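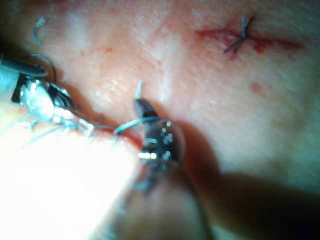
About Darholm

Darholm is a small company that tests robots on ordinary work. We have 18 people in two rooms in Dunmont, and we answer one question for our customers: can a machine do this job yet, or should you wait?

The question comes to us from laundries, hotel kitchens, packing shops and sometimes from families. They have seen a video of a robot folding a shirt and they want to know if it will fold their shirts too. Usually our answer is "some of them, slowly".

Why stitching is on our list

People ask us why a company that writes about dishes and laundry also looks at sutures. For us it is the same family of problem. Two instruments must share one soft thread, pass it between them and tie a knot, on a surface that is not flat. A person who sews on a button at home does something similar and does not think about it. Thread, cloth, plastic bags and cables are still the hardest things we test. Hard objects of known shape are much easier.

How we work

Each chore is divided into small steps, and each step is tried many times with different objects. We write down where a person had to help. Last year we recorded 2054 trials over 69 chores. Only five of these chores could be left to the machine for a full working shift - all of them on the shop floor, none in a home. Homes are difficult. The chairs move, the light changes in the evening, and the dog has its own opinion.

Our report series is called Herormont. It comes out every August and customers receive it by mail or as a file. We also do single tests on request, which take about 5 weeks.

What we do not do

We do not build robots and we do not sell them. We take no payment from makers for a good result. MacLeod, our test kitchen, is open to visitors in the afternoon if you write to us first - please bring a chore you are tired of, and the objects that belong to it.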